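Widcombe Robotics Club, members' list
Subject: Re: [widcombe-robotics] Tidy-up task, what counts as a pick?
Date: Apr 24, 2021

Replying to the whole list as a couple of families asked the same thing off-list.

> We have started on the bedroom floor part of the Fiturness
> challenge at home and have two questions. Does the wrapper
> have to be held by the middle, or is any grip all right as
> long as it leaves the floor? And do we have to stick to
> rubbish, or can other things be on the floor as well? Our
> recordings are coming out quite dark in places and we don't
> know if that matters.

Any grip is all right. The rule sheet says the object must be held between both fingers and clear of the floor for 2 seconds. It doesn't say where on the object. With thin packets we suggest coming in from the long sides and starting with the fingers well open. Closing from halfway tends to push the packet along the boards.

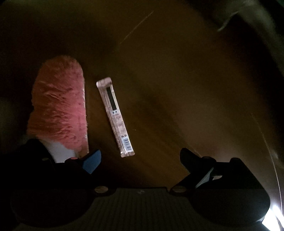

Fingers open, with the stick-type packet ahead and the fluffy pink item beside it.

Other things can be on the floor. The task is to pick up the rubbish and leave the rest, so a floor with only rubbish on it is a bit easy. Soft things near the packet are a fair test. If you pick up the wrong object, put it down and keep recording. Don't start over. Mark it as a miss in the log.

On dark recordings, send them in. We would still like most of yours to be done with the ceiling light on or the curtains open. If you can't make out the object yourself on playback, write "dark" in the notes column.

Crinkly wrappers are harder to judge. They fold in at the middle when the fingers close and it can look like a firm grip when it isn't. Close slowly and wait a moment before you lift.

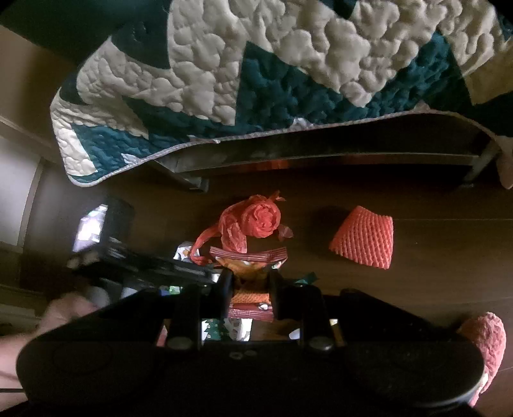
Snack wrapper between the fingers, red plastic bag and foam fruit net still to do.

Foam nets and plastic bags both count as soft items on the log. Please don't flatten or fold them first. Drop them and leave them how they land.

Some housekeeping:

The team total stands at 1339 picks. Each household should aim for 100 before the July meeting. If you have already passed that, please move on to the kitchen floor task.

Logs go in the Clolau folder under your team name. One file per session, and keep each session under 90 minutes so the files upload properly.

Spare finger pads are in the grey drawer at the Selvanayagam Room. Sign for what you take. We are low on the small screws, so if you have any left over from the build day please bring them back.

Next session is at the usual time. Bring your gripper charged and your own bag of clean, dry wrappers.

Widcombe Robotics Club
Reply to this message to post to the whole list.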